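Napaporn Sriwong
@napaporn_s

Week 5 of teaching a robot to do laundry by remote control. I have not done my own since August.

The job at Gruvholm: I move two controller arms, the robot's arms copy me, and the whole mess gets saved as a lesson. One lesson is 90 seconds if I don't sneeze. If I sneeze, the robot sneezes.

Today's task is the basket. Grip, lift, carry, set down. My mother taught me this in one go and she was on the phone at the time.
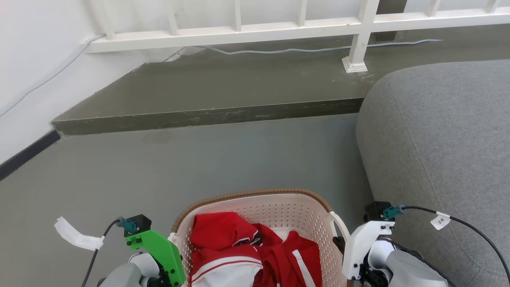
Dekker from the software side says I should "move more naturally." Dekker has never tried to move naturally with no feeling in his fingertips and an elbow that only bends where Zultero's manual says it does.

Score before lunch: 12 tries, 9 keepers. The other three are labeled "operator error" — I am the operator.

The worrying part is that it learns my habits too. I pause before every lift, like I'm about to ask somebody else to do it. Now there's a robot that sighs at laundry.

Towels tomorrow. Send snacks.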